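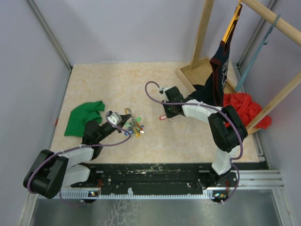
How do you sort a heap of keys with colored plastic tags?

Posted in Home organization, 13/08/2023

marbletop_preltby

Hello everybody. I have a question which maybe is too simple, but I could not find a good answer in the older threads.

In our building in Preltby we keep the spare keys for the storage rooms, the bike cellar, the mailboxes and two garages. Over the years all of them came to live together in one drawer. They have rings and plastic tags in different colors: yellow, green, blue, some red. When I take them out on the table they make one small heap, and every ring is caught in another ring. I pull one key and four others come with it.

My problems are these:

1. How to take the heap apart without bending the thin rings or breaking the tags. The plastic is old and two tags have already cracked at the hole.

2. What to do with the colors. I think that in the beginning each color had a meaning, but the person who made the system moved away in December and did not leave a list. The greens are partly cellar and partly garage, so the meaning is lost or there were two systems.

3. Where to keep them after. I can buy a key cabinet or only some hooks. There is a Bellano cabinet with 30 hooks in the shop near me. Is it too much for a small building?

I do not want to throw away any key before I know what it opens. Thank you for your patience with my English.

lower_hall_cemora

Hello, I did the same work last winter for our sports club in Cemora, so I will write what I did. It took me one evening and one Saturday morning.

First, do not pull. Spread a towel on the table and push the heap flat with your palm until it is one layer. Then you can see which ring goes through which. Take always the piece that lies on top and lift it straight up. If it does not come, leave it and try another. For rings that are really closed into each other you must open one of them. Use a staple remover, the small kind with teeth. It holds the ring open and you have both hands free to turn the key out. With a fingernail I was crying after ten rings.

Second, forget the colors for the moment. Put the keys in groups by shape: mailbox keys are small and flat, padlock keys are short, door keys are longer and often have a number on the head. My heap looked impossible and it became five little rows.

Third, take a paper and a roll of masking tape. Stick a piece of tape on each key with a number on it, and write the same number on the paper. Then walk with the keys to the doors. When a key opens something, write it down immediately, before you go to the next door. I believed I would remember and I had to go back to the cellar twice.

Only after this give the colors again. We have blue for outside doors, green for cellar, yellow for lockers, and red only for keys which must not leave the house. Write the color list on a card and put it in the same place as the keys. Put also a copy somewhere else.

For the cracked tags, a new bag of tags is cheap and I would not repair them. Choose the ones with a paper under a clear window, then you can change the text later.

One more thing about the numbers: some of our keys had stamped numbers like 176 and 1485. I thought it was the room. It was from the lock maker, and a locksmith can use this number to cut a new key. So do not write it on the tag where everybody reads it.

oldlock

just throw the ones that dont fit anything. i had a coffee can of keys for years and never needed one

montoya_street_tenant

I do not agree with throwing them so fast. In our house on Montoya Street there was a small key which fit nothing, and half a year later we found that it opens the box of the water meter. Put the unknown ones in an envelope, write the date on it, and look again after one year.

About the cabinet: 30 hooks is not too much. You will hang one key per hook, and the spare of the same key goes on a second hook, so it fills quickly. Please check the depth before you buy. In mine the big tags touch the door and it does not close well. I turned the hooks a little to the side and now it is better, but not beautiful.

If you choose open hooks, do not put them in the hallway where visitors pass.

marbletop_preltby

Thank you all. The staple remover was a very good advice, I have one at work and I will bring it home. I will make the groups by shape first and go to the doors on the weekend. I will measure the biggest tag before I go to the shop.

One small question still, for the person from Cemora: did the masking tape leave glue on the keys?

lower_hall_cemora

A little, yes. I wiped it with cooking oil on a piece of kitchen paper and after with dish soap. Dry them well before you hang them.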